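Notebook, memorial plaques and obituary archive
2019-11-05
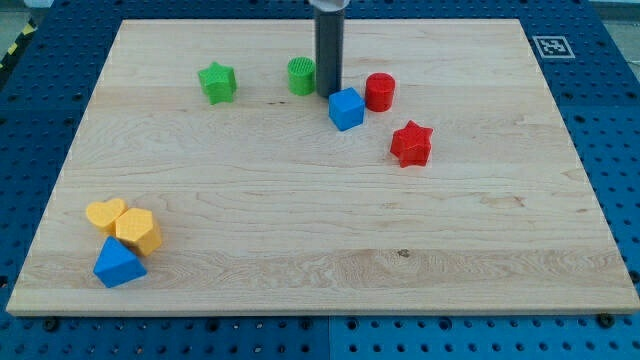
Maple board on the blue bench, with the colored blocks.

Continued with the Haugen family order. The daughter wants the text of the death notice on the plaque, but the notice has 1377 characters and the plaque can take 690 in the small letter size. I told her on the phone that we must shorten it, and she was kind about it. She will speak with her brother Folke Haugen and call back.

What I propose to keep: full name, birth and death, the wife's name, the years at the Testholm shipyard, the choir. What I propose to leave out: the list of grandchildren (it can be "his grandchildren"), the thanks to the hospital ward, the time and place of the service. The service is in the past when the plaque hangs on the wall, so I do not think the family will miss that line.

One problem with the notice itself. The newspaper printed "survived by his late wife." This can not be right. Either she died before him or she survives him. I did not want to ask it in the first call. Kristine, if you speak with them before me, please ask carefully. In the older notice from February, for his sister, the wife is named among the living, so I believe that "late" is the mistake.

Archive work. We have now typed in 259 notices from the Mocanu funeral home binders. Still 164 to do from the same shelf. The paper in the second binder is thin and the ink from the back side comes through, so I read each name two times before I type it. I found three people with the same first and last name and different birth years. I gave them separate cards in Niltell and wrote the birth year behind the name. Please do not merge them again.

Rules for the typing, because we did it differently and it shows:
Maiden name in parentheses, after the first name, as the newspapers do.
"Passed away," "died," "went home": keep what the family wrote.
Military rank in full, no short forms.
If a town is spelled the old way, keep the old way and put the new name in the comment field.

Test text for the new letter style was sent to Restar before lunch. They answered that the comma and the period look almost the same at this size. I agree with them. I made the comma tail longer and sent it again, no answer yet when I write this.

Kristine Abella asked if we should offer a longer version on paper together with each plaque, with the complete notice. I like this idea. The price is not discussed. Paper must be of the kind that does not get yellow, and I do not know yet where to buy it in small amounts.

For tomorrow: call the Haugen daughter if she did not call by ten. Binder two, from the letter K. Return the borrowed magnifying lamp.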